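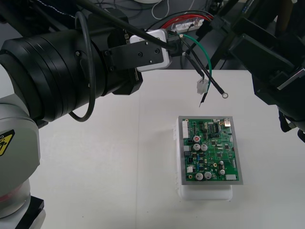 Figure 6.1 Circuit board on a gray metal plate, with leads hanging above it. Look for the plastic connector, the ring terminal, and the stripped wire tip.

Chapter 6
Where the Wire Ends

Ask a repair shop what went wrong with a dead control box and you will usually hear that the board was bad. The answer is quick and hard to argue with, and it sells a new board. This chapter asks you to doubt it until someone has shown you a measurement.

Consider the records of the Brirnunell workshop, which repaired door controllers and small pumps. Over the period we were allowed to read, the shop logged 1,083 jobs. The technicians wrote "board failure" on 607 of them. Very few of those tickets gave a voltage, a resistance, or even a note saying that the connectors had been pulled and looked at. When 40 of the replaced boards were put back on a bench and powered from a known supply, most of them ran. We don't know what was wrong with those controllers, and neither did the shop. A new board had gone in, every plug had been taken out and pushed back in along the way, and the unit had started working. Any of those things might have been the repair.

We can't tell you that the connectors were to blame. The shop kept the boards and threw the old wiring away. Some of the 40 may also have had faults that only show up when the box is hot or shaking. A small test on a quiet bench is weak evidence, and you should treat it that way even though it happens to suit the argument of this chapter.

Still, there are good reasons to look at the ends of the wires first. A wire in the middle of its run is copper in a plastic jacket and has little to do. At its end the jacket comes off, the metal is cut, squeezed, or heated, and the result is pressed against some other piece of metal and expected to stay there for years. Much of that work is still done by hand, often at the end of a shift.

Look again at Figure 6.1. The board attracts the eye, as boards do. Now look at the leads. One black lead carries a small white plastic connector, another black wire finishes in a metal ring, and a third has been stripped and left bare at the tip. A green wire arcs out and down among them. Before reading on, write down what you think the green wire is for.

If you wrote "ground," you have plenty of company, and you have no evidence. Green is used for protective ground in many kinds of building wiring. Inside equipment, a green wire may carry a signal, a supply voltage, or whatever the builder had left on the reel. The photograph can't settle the matter. A drawing might, if it is current, and a meter will get you further than either.

The same caution applies to the other ends. A ring terminal is meant to go under a screw or over a stud, and it can't slip out sideways the way a fork terminal can. That tells you something about what it was made to do. It tells you nothing about whether the crimp behind it is sound. A poor crimp can look neat from the outside and pull off with two fingers.

Makers' claims need the same treatment. The catalog for the Verix hand crimper calls its joints "permanent." The booklet packed with Peno plug housings promises a "positive lock every time." We have used both and have no special complaint about either. But permanent under what load? Locked against what pull? If a claim doesn't name a test, you can't check it, and you should give it no more weight than the color of the box.

A word about the bare tip. Many older books tell the student to coat every stripped end with solder before putting it under a screw. We taught this ourselves in the first edition and have taken it out. Solder creeps slowly under pressure, so a screw that was tight in November may not be tight the next year. Section 6.4 gives a bench test you can run to see whether you agree with us.

What this chapter covers

6.1 Stripping, and how to tell when you have cut strands
6.2 Crimped ends: rings, forks, and pins
6.3 Plastic connectors and their locks
6.4 Solder under a screw: a test
6.5 Finding a bad joint with a meter
6.6 Case study: the Noh pump that failed only when the lid was on

Before you start

You will need the meter from Chapter 2, a hand stripper, and an assortment of terminals. Cut the practice wire long, as you will be ruining a lot of it. Keep every joint you make, including the ugly ones, and tag each with the tool and the wire size. You will pull them apart in Section 6.2, after first writing down which ones you expect to fail.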